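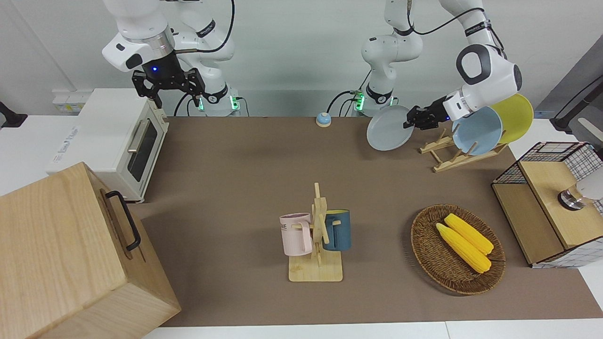 One reader of the first release wrote in to ask whether the kitchen words were collected separately from the rest. They were. Kedville households filled in the same sheet in October, one sheet per kitchen.

Rasum Household Word List
Data card, updated 17/11/2019

The list holds 1140 entries from 154 sheets. Each row gives the word, the room and the spelling as written.

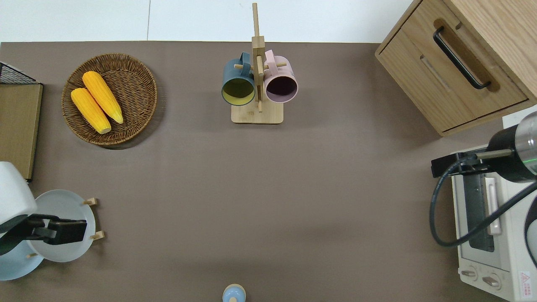
Spellings such as "colour" and "grey" are left alone. Duplicates within a sheet have been merged.

Known gaps: laundry and shed words are thin, and Tana returned only 18 sheets.
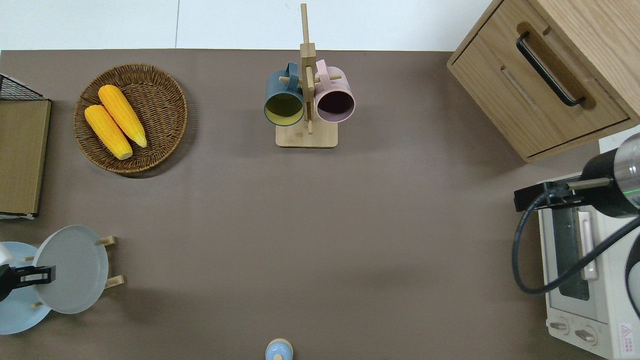 Files are UTF-8, tab separated. Load words.tsv first, then rooms.tsv.

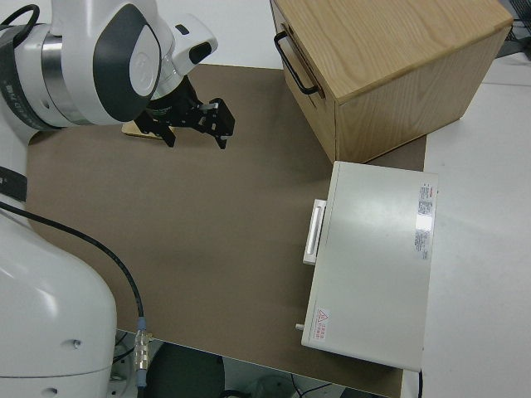 Could the "tea towel" and "dishcloth" rows be split, a user in Tana asks, as they're different things at her place. They will be in the next release.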